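Last updated: February

Re: [handheld] finger pads wearing on one side, and cable drag

From: Heather Sutherland
To: handheld list

Theerawat Prasertsri wrote:

> We have a pair of the hand-held grippers, same grey shell as yours, and
> the right one is chewing through pads. The left pad on that unit still
> looks new. The right pad has gone shiny on the inner face and is letting
> go of anything smooth. I have swapped the pads twice now and the new
> one goes the same way.
>
> Second problem is the cables. We get dropouts when the operator turns
> around, always on the same unit. I have changed the lead. Is there a
> way of running them that you're happy with? Ours just lie on the floor.
>
> Theerawat

Hi Theerawat,

We had the pad problem at Ganness last winter. I'll go through what we did, in the order I'd do it again.

Take both pads off before you look at anything else. With the pads on you can't see whether the carriers are square to each other. Ours weren't. The right carrier had been put back on after a clean with one screw done up hard and the other barely started, so it sat with a slight toe-in. When the fingers closed, the front edge of the right pad met the left one first and took all the rub. It was hard to pick by eye. We found it by closing the fingers on a strip of paper and pulling. At the front it held. At the back it slid straight out.

To square it up:

Loosen both carrier screws on the bad side until the carrier just moves. Put a flat spacer between the bare carriers -- we use an offcut of 12 mm bar -- and close the fingers on it gently. Nip up one screw, then the other, then go back to the first. Don't finish one before starting the other. Open, close again on the spacer, and try the paper at both ends. If it drags the same at the front and the back you can put the pads on.

Check the seats before the pads go back. There's a lip that the pad is meant to sit behind, and old adhesive collects under it. I scrape it with a plastic card and wipe with isopropyl. Leave the pads overnight before anybody grips anything with them. Jintana Suwannarat did a set at lunch once and had them in use at 4 in the afternoon, and one had crept sideways by the end of the shift.

If the carrier is square and the pad still wears, look at the travel. There's a bit of free play at the closed end, and if the stop has backed off the fingers will press into each other whenever they're shut with nothing between them. People fidget with these things. They stand around talking and squeeze the trigger. We set the stop so the pads only just touch, and that has probably done more for pad life than anything else on this list.

We now change pads in pairs, whatever the better one looks like, and log it. A set gets roughly 1000 closes here before the grip on smooth plastic starts to go. Yours may be different if you do a lot of heavy items.

Now the cables. I wouldn't blame the lead if you have already changed it. On ours it was the connector on the body, and the reason it worked loose was that the full weight of the cable was hanging from it. Every time the operator turned, the loop on the floor caught on a shoe or a table leg and gave the socket a tug. Fixing it took most of a Wednesday, and nearly all of that was finding the right clips.

What we do now is put a strain relief on the body of each unit, close to where the cable leaves, with enough slack above it that the plug never carries load. From there the cable goes up the forearm under a cuff and down the back to a belt clip. The two leads get joined at the belt with hook-and-loop, and go to the floor as a single run behind the operator. Whatever is spare gets coiled and kept against a wall.

When the operator sits down for a break, or just to check the fingers, it all ends up at their feet again. I haven't got a cure for that. We ask people to look down before they stand, and to lift the loop clear with the side of a foot. Amnuay Jaidee puts both units down on a table first and then sorts out the leads, and his are the only ones that have never needed a new socket, so I've started telling new people to do it his way.
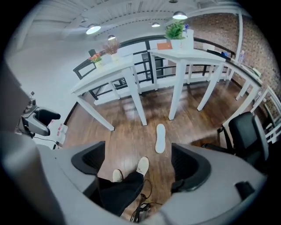 Nattawut Sombatkul wrote back off-list that the belt clip gave his operators trouble at Bandora, as the run pulled to one side after an hour or so and twisted the belt around. He has gone to a shoulder strap with the leads joined between the shoulder blades. I haven't tried that. If you're short of clips it might be the cheaper way to start, and I would be interested to hear how it goes with the shorter leads.

One more thing on the dropouts. Before you order a socket, plug in, hold the body still and move only the cable, a few centimetres each way. Then hold the cable still and rock the plug. If the first one drops out and the second doesn't, it's the lead after all, even a new one. We had 2 bad ones out of the same bag.

I can send you a drawing of the strain relief. It's a simple part and prints in an evening. Tell me which shell you have, early or late, as the screw spacing changed.

Heather

Comments

Theerawat Prasertsri
Paper test done. It held at the front and slid out at the back, same as yours. One carrier screw was finger tight. Squared it up with a piece of bar and new pads are on and curing. Ours is the late shell, please send the drawing.

Amnuay Jaidee
I would add that you should mark the screw heads with a paint pen once they're set. Then you can see at a glance if one has moved.

Jintana Suwannarat
The pads that crept were from an old tube of adhesive as well. Check the date on it.

Nattawut Sombatkul
On the strap -- use a wide one. The narrow one we started with rubbed through a collar.

Related threads

Setting the closed stop on the hand-held units
Which adhesive for textured pads?
Tanasarn cable cuffs, sizes and where to get them
Zurnarwood bench layout, charging and storage
Trigger return spring, early shell only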